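Search reviews Search
Home Storage Kitchen Bedroom Desk Archive

Review: Using a Plain White Box for Everyday Jewelry

I own two proper jewelry boxes. One is the Rirholm, with a hinged lid and 18 small compartments. The other is a Wubshet roll that ties shut. For the past few months I have used neither. My bracelets and rings now go in a white cardboard box with no lid, and I am reviewing it the same way I would review something with a price tag.

The Rirholm is well made, but its compartments are the wrong size for the things I wear. A ring gets lost in one, and a chunky bracelet has to be folded to fit. The Wubshet is fine for travel. At home I got tired of untying it.

An open box has none of these problems. You drop a bracelet in and it keeps its shape. The one chore is sorting, and I do that on the floor every so often, with everything spread out on the carpet so the chains don't pull on each other.
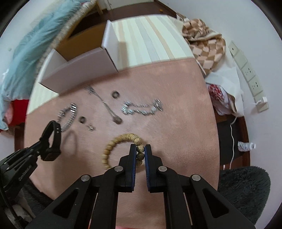
Do beads and metal need to be kept apart?

Keep them apart if the beads are wood or have a painted finish. Metal links can scratch both. A small cloth bag for the beads is enough, and stretch bracelets should lie flat with nothing pulling on the cord.

Chains are the weak point of this setup. A thin necklace dropped in with link bracelets will be knotted by Friday. I fasten the clasp first and lay the necklace along one side, and that mostly works. If you own more than 8 fine chains, buy hooks. The Monimness wall rail did a better job with necklaces than any box I have tried, though it is useless for rings.

Small things are the other problem. Rings slide under the bracelets and end up in the corners. I tip everything out onto a mat when I need one. Use a mat with some color to it, as small dark rings are hard to find on a patterned cloth. 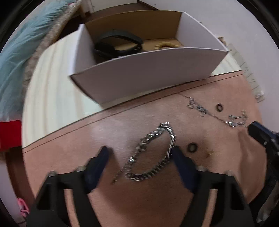 Kulsoom Bangash
Staff Reviewer, Home Storage

Dust gets in, of course. I wipe the silver with a dry cloth once a week and it has not been much of a chore. Cardboard also will not take a spill, so keep it away from the sink. Mine has softened a little at the top edge from being picked up by one side.

For the money, I can't fault it. If you want a lid, the Jimanby fabric box is a similar shape and costs a little less than the Rirholm. I would skip the divided insert. Anyone storing valuable pieces should get something that locks.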